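Ostix Hand-Held Gripper Kit: Review After 46 Hours of Use
Posted 4/8/21 by Lesia Onyshchenko
Category: Robotics / Data collection tools

The Ostix kit is a gripper you carry in your hand. You do a task with it yourself, it records the motion, and the recordings are used to train an arm that has the same fingers. We bought one in October and have put 46 hours on it. The list price was $3,789 with the charger, the case and a year of support.

Setup

The box holds the gripper, two sets of finger pads, a cable, a wall charger and a printed guide of six pages. The guide covers charging and pairing and stops there. For calibration you need the web page, and the web page assumes you have read the guide. I had a first usable recording after an afternoon. Jinlong Duan set up the second laptop later and was done before lunch, so most of my time went into finding the right page.

Grip

The fingers close evenly and the trigger has a long, light pull. Cardboard, cups, tape rolls and folded cloth were all easy. Thin plastic packaging took more practice. You have to get both pads well past the edge of the material, or one side slides out when you lift. Once I learned to push in further before closing, I stopped dropping it.

Very flat things on a hard table are still a problem. A single sheet of paper needs to be dragged to the edge first. The Paka gripper we used before had the same trouble, so I don't count this against Ostix in particular.

Comfort

It is heavier at the front than I would like. After an hour my wrist was tired, and Vicente Retamal, who has bigger hands, said the same thing about his thumb. We now swap every 30 recordings. The trigger is centered, so it works for left-handed people without any changes.

Software

The desktop program is plain and does what it says. You can trim the start and end of a recording, add a label and delete bad takes. The Undo button only goes back one step, and it does not bring back a deleted take. I lost a good set that way in the first week. Export was reliable. Our largest batch was 800 recordings and it went through overnight without an error.

Pads and wear

The pads have fine ribs on the inner face. They pick up lint from cloth and should be wiped down. Spare pads come only in pairs and shipping was slow. 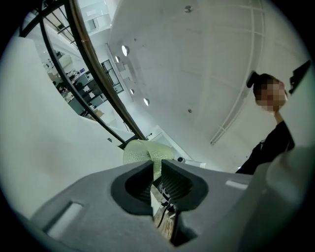 Noeline Te Moana: We have had ours a little longer and I agree on the weight. On thin plastic, try closing slower. The pads follow each other better on a slow pull and you get more of the material between them. I would also mark your pads left and right before you take them off to clean, as ours felt different after we mixed them up.

I tried the slow pull after reading that and it does help with bags. It did nothing for paper.

Support

I wrote to support twice. The first answer, on calibration, came the next morning and solved it. The second was about the deleted takes, and I was told a recycle folder is planned, with no date given.

Would I buy it again

Yes, for a team of two or more who can take turns. One person working alone all day should try the weight first. If you mostly handle paper or cards, look at something with a thinner fingertip.

Rating: 4 out of 5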